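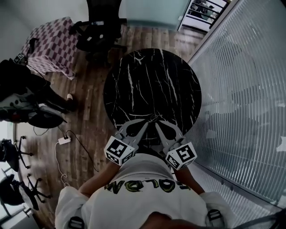
Nurkora Round Marble Side Table: my review after a winter of spills

Posted 23 Dec 2019

I have wanted a marble table since I was old enough to have opinions about furniture, and for years I talked myself out of it. Too heavy, too fussy, too much money for something I'm going to put a bowl of cereal on. Then we moved to the apartment in Tevville, the old coffee table didn't make it up the stairs (RIP), and I finally caved and ordered the Nurkora round one in black with the white veins.

I've been living with it since February, so this is a proper long-term review and I have a lot to say!

Delivery and getting it upstairs

It came in two boxes. The base box is fine, anybody could carry it. The top is a different story. The shipping label said 79 pounds and I believe every one of them. The delivery guys left it in the lobby, so my sister and I walked it up on its edge, wrapped in the bath mat, stopping on every landing to complain. If you live on the ground floor, lucky you. If you don't, pay for the inside delivery. I skipped it to save money and my back talked about it for a week.

Packing was great, by the way. Thick foam all the way around and a cardboard collar on the edge, and not a chip anywhere.

Putting it together

The instructions are one sheet of drawings with no words at all. You set the top face down on something soft, line up the base, and put in the bolts. It took me 20 minutes, and a good chunk of that was hunting for the hex key, which was taped to the inside of the lid of the box I had already flattened and taken downstairs. So check the lid.

There are little screw-in feet for leveling and you will want them if your floors are anything like mine. Ours slope toward the radiator. I had to wind one foot out nearly as far as it goes, and now a marble stays put on the marble (yes, I tested it, I couldn't resist).

Living with it

First, it is gorgeous. I don't care how many times I walk past it. The veining on mine is heavier than on the one in the store listing, and if you want to pick your own slab you're out of luck, you get what you get. I love mine, but a friend who ordered the same table got one that's almost solid black and she was a bit let down.

It's a good size for a small living room. Two people can eat takeout at it with all the boxes open, and there's still room for the remote and whatever book I'm pretending to read. No corners either, so my shins have healed up nicely.

Now the bad stuff. Black polished stone shows EVERYTHING. Fingerprints, dust, the ring from a glass of water, the crumbs from toast you ate three rooms away. I wipe it down most mornings with a damp cloth and then go over it with a dry one, and by dinner it looks like we had a party. If that would drive you nuts, get a honed finish or a lighter color.

And then there's etching. Marble does not like acid, and I knew that, and I still left half a lime on it overnight. There's a dull patch now the shape of a lime. You can only see it when the light comes in low, but I know it's there. I called Nurkora and they were very nice and told me it wasn't covered, fair enough.

Sealer and coasters

It ships sealed, but the care card says to reseal once a year, so I picked up a bottle of Stindow stone sealer. Wipe on, wait, wipe off. The smell is strong, so open a window. Water beads up beautifully afterward. It won't save you from limes, though. Sealer helps with stains and does nothing for etching, and I wish the bottle said so in bigger letters.

I also bought the Lu felt coasters, the set of 5, and those I'd recommend to anybody. They're thick, they don't stick to the bottom of a cold glass, and they wash in the sink. I tried cork ones before that and they left bits behind.

What it costs

I paid full price, and it hurt. There was a sale a month later and of course there was. When I looked this week the listing had 3,165 reviews, mostly happy ones, and the unhappy ones were nearly all about chips in shipping or about the weight. Read a few of the low ones before you order so you know what you're getting into.

Would I buy it again?

Yep. I'd pay for the inside delivery, I'd wait for a sale, and I'd keep limes in the kitchen where they belong. If you have little kids who bang toys on things, or if you're the type who can't relax when there's a smudge somewhere, I'd go with wood. For everybody else, it's a solid, beautiful table and it doesn't wobble one bit when you lean on it.

Good: looks, sturdiness, packing, no corners
Not so good: weight, fingerprints, wordless instructions, can't choose your slab

My rating: four stars out of five. One star off for the smudges.

Next up I'm going to try the matching Nurkora floor lamp, assuming it fits in the elevator we don't have. If you own one, leave me a comment and tell me how bright it gets, I need something I can read by!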